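Film Is the Fault

The worst fault we logged last year on a two-arm table did not involve a collision, a hot motor or a dropped load. A gripper closed on a sheet of cling film, the controller reported a good grasp, and the arm carried on with its programme for 40 seconds while dragging a plate towards the front rail. The emergency stop was never pressed. The log recorded a success.

I think this class of fault is a safety matter and should be written up as one. At present it is filed under "task quality" at most sites I have worked with, next to crooked stacking and slow cycle times.

1.2K shares

The mechanism is simple. A position-controlled gripper infers contact from the gap between where its fingers were told to go and where they stopped. Bunched film stops the fingers short, and so does the rim of a tray. From the motor's side the two cases look alike. The wrist camera should settle the question, but clear film has few features of its own. It borrows the colour of whatever lies under it and adds highlights that move as the arm moves. 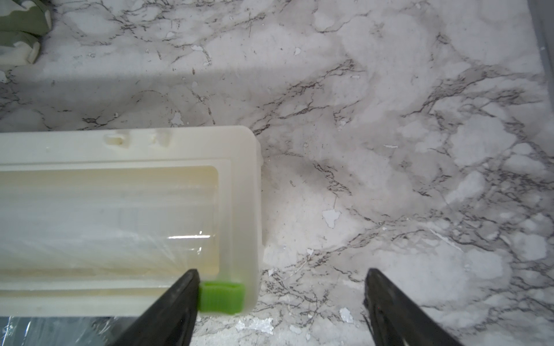

Operators at Bustgate ran 2,000 grasps over two weeks in July and flagged 84 in which the fingers held film and little else. The software had flagged 10. The remaining 74 went into the records as normal grasps, and anyone tuning the system from those records was tuning it towards the fault.

The Mokari controller used in those trials has a current limit, and its defenders point to this as sufficient protection. It protects the motor. A sheet of film pulled tight between two arms can stay well under the limit and still move whatever is wrapped in it. When the film tears, the stored tension goes at once, and both arms overshoot. On a small table with two arms facing inwards there is little room for an overshoot of any size.

Layout makes this better or worse. A wrapped plate set midway between the grippers is within reach of both, so either arm can take hold of the wrap while the other is working beside it. If a tray sits just behind the plate, the wrist camera may have film in view wherever it turns. Neither arrangement is wrong, and people wrap things in real kitchens. The risk assessment should say so, and the ones I have read list only rigid objects.
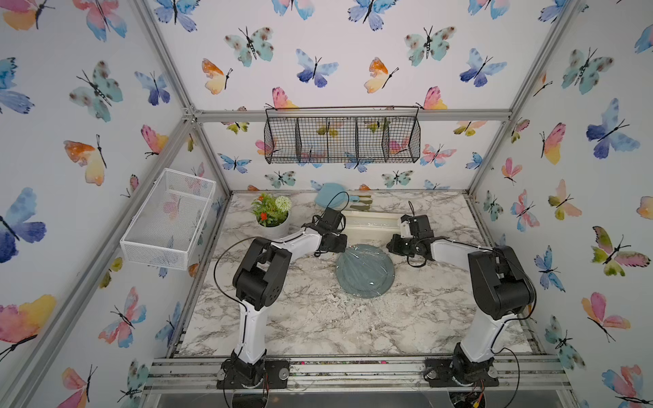

What should change

First, the stop condition. An arm that believes it has grasped a rigid object should lift it a short distance and compare what the camera sees with what it expected to see. If the object has not risen with the fingers, the arm should open and back off along the path it came in on. Wibisono published a routine of this kind for its own arms, and the cost is a second or so per grasp. Our production people objected to that second. I would give it to them in writing as the price of the change and make it anyway.

Second, shared tension. Two arms connected by a flexible sheet are one mechanism, and they should be stopped as one. In the Vitport installation each arm had its own fault state, so the left could halt while the right kept pulling. That is a wiring and software decision made long before anyone thought about packaging.

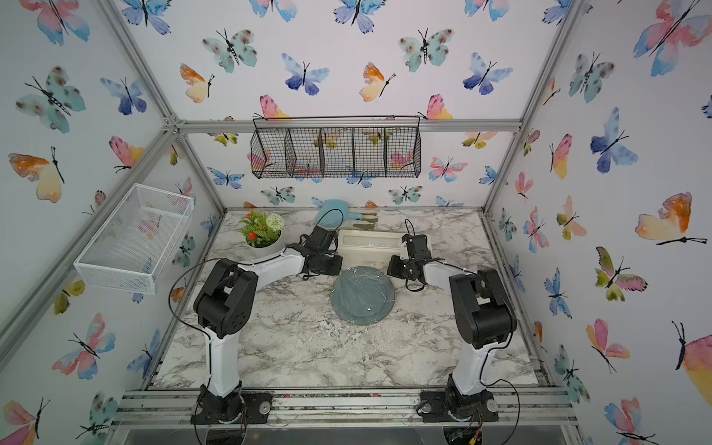 Third, the reporting form. Ours had a box for "object dropped" and a box for "collision", and nothing for "held the wrong thing". Operators chose "other", typed a few words and moved on. A fault without a box does not get counted, and one that does not get counted does not get a budget.

I have heard the argument that better vision will remove the problem, and that work on stop conditions is therefore wasted. Vision may well improve. The tables are running now, with the cameras they have, and a lift check can be added in an afternoon.

17 comments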